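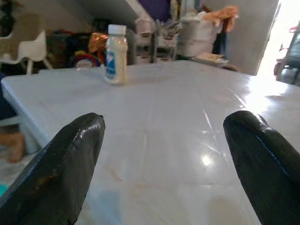

The robot butler has been five years away for as long as most of us have been reading about it, and a new report from Triltwood, a small firm that tests home goods, does little to move the date. The report came out in August and looks at home chores and basic shop work. Its main finding is that machines with two fingers on each arm do fine with the easy stuff. The easy stuff tends to be a small plastic bottle with a screw cap, standing alone on a table with nothing near it. Put the same bottle in a full cupboard, behind a jar with a sticky lid, and the report's scores drop fast.

Triltwood says it logged 2311 tries at household jobs, from clearing a table to putting groceries away. A try was marked as a pass only if no person stepped in. Many makers do not count that way, and a person nudging the bottle back into reach or tapping a key from the next room often goes unmentioned in the sales clip.

"I have sat through a lot of demos," said Dolores Nakamura, who wrote most of the report. "They put one thing on the table, the arm goes and gets it, everyone claps. Then I ask for the dishes and somebody starts talking about next year."

The gap between one bottle and a sink of dishes is a big one. Plates are slick. Forks hide under bowls. Glass breaks, and a person who breaks a glass knows to keep the dog out of the kitchen until it's swept up. Triltwood tried four kinds of chores in all – clearing, sorting, folding and stocking – and folding came out worst by a wide margin. Fitted sheets were dropped from the test after the first Friday.

Stocking a fridge sits in the middle. It sounds simple, and a lot of the companies chasing this market like to show it. 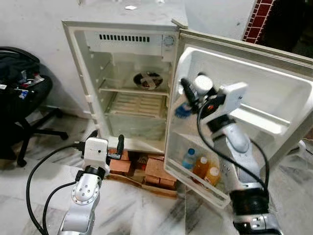

The trouble is that a fridge is several jobs in one. The door has to be opened, and it has to stay open. Things go on racks, in drawers and in the door, and each of those spots asks for a different reach. A milk jug that goes in at a slight tilt may stay up until the door is swung shut. Nakamura's team gave a pass only when the door was closed at the end and nothing fell over when it was next opened, a rule that two makers complained about in writing.

One of them was Prullard, which plans to lease a two-armed home unit called Ye. Behrouz Vahidi, the company's head of product, said the test was too strict and came too early.

"Nobody judges a new hire on the first morning," he said. "Ye gets better every week. We think people will be glad to have help with even a few jobs around the house."

Prullard would not say how many jobs Ye can finish without help, or how long each one takes. It did give a price: 2000 dollars to set up, with a monthly fee on top that has not been set. Asked whether the fee would cover a visit when an arm gets stuck, Vahidi said the details were still being worked out.

Shop owners have heard much the same pitch. Teresa Costello runs a corner grocery in Jutcombe and was offered a shelf-stocking machine last spring. It needed wider aisles than she has, and the quote to move her shelving came to 4000 dollars before the machine itself.

"My nephew does it after school," she said. "He also tells me when we're low on rice."

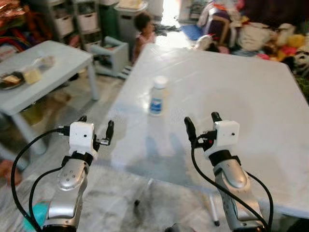

Safety at home gets a short section near the back of the report, and it deserved a longer one. Factory arms mostly work behind a fence or a painted line. A house has neither, and a child can be standing just beyond the far side of the table while a pair of arms is held over the near edge. There may be a pile of clothes and stuffed toys a little way behind. Siiri Rebane, who advises landlords on home equipment, said any buyer should ask how the machine stops, how quickly it stops and who is meant to be watching it.

"If the answer is that an adult has to stay in the room, then fine, but say so on the box," Rebane said. "At that point the adult could put the bottle away."

Jinfeng Fan, who ran the timing for Triltwood, was a little kinder. He said the arms were steadier than the ones he saw two years ago, and that grip strength was no longer the main problem. Most of the failed tries came from clutter, poor light or shiny surfaces.

Triltwood plans to repeat the test next year with the same chores and the same rules. Prullard has not said whether it will take part.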